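Imad Harb
Jan 20, 2020

Spent the long weekend setting up the wet bench at the Ciderbridge shared workshop. Posting my notes in a thread so the next group doesn't have to ask me the same things by email.

Background for anyone new. We test bore and dam water for people on small blocks outside town. pH, hardness, iron, and a rough look at how much muck settles out. Nothing fancy, and we don't sign off on drinking water. For that you still need a proper lab.

Last year we did 812 samples on a folding table next to the bike stands. It wobbled. You can't leave a settling test on a table that wobbles.

So we got a bench. Black top, second-hand, from a school that was refitting its science rooms. It took four of us to get it through the side door. The black shows every speck of dust, so wipe it before you start and again when you pack up. Damp cloth, no spray.

Racks next. I looked at wire, wood and plastic. Wire rusts in our shed, wood goes furry and stains. Went with white plastic in the end. It rinses clean in the sink and you can spot a drip on it straight away.

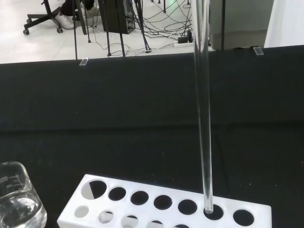

Check which holes you're using before you load up. They aren't all one size, and a narrow tube in a wide hole leans over. Lower the tube in slowly until the round end is sitting properly, then let go. Dropping it the last little bit is how we lost most of our glass last year.

Long tubes are for settling only. They're top heavy when full, so don't pick up the rack with one in it. Take the tube out, move the rack, put the tube back. Yes, every time.

I asked Umico and Covov for prices on replacement glass. Covov was cheaper per tube but wanted a minimum order we'd never get through. Umico will do small boxes. Delivery is slow -- they said late January and I'd allow more.

Beakers: one for rinse water, one for waste. Keep them on opposite sides of the bench. Use the printed lines as a guide only, they're not accurate enough for the hardness test. Use the measuring cylinder in the drawer for that.

Money, as a few people asked. The bench, racks, glass and a new tap came to $932. We had nearly $2,000 put aside from the plant sale, so what's left goes to reagents and a second pH meter.

Still to do: label the drawers, find a shelf for the reagents that isn't above the heater, and fix the light at the sink end. If you have a spare fluoro tube or know someone who does, message me.

Zeleke sheets (the recording forms, not the old ones with the green header) are in the tray by the door. Write your sample number on the sheet before you pour anything. Colour and smell go in the first 2 boxes.

Reply to that last one: yes, you can bring water in a soft drink bottle, as long as it's been rinsed a few times with the same water. No milk bottles please. Fill it to the top and keep it out of the sun on the drive in.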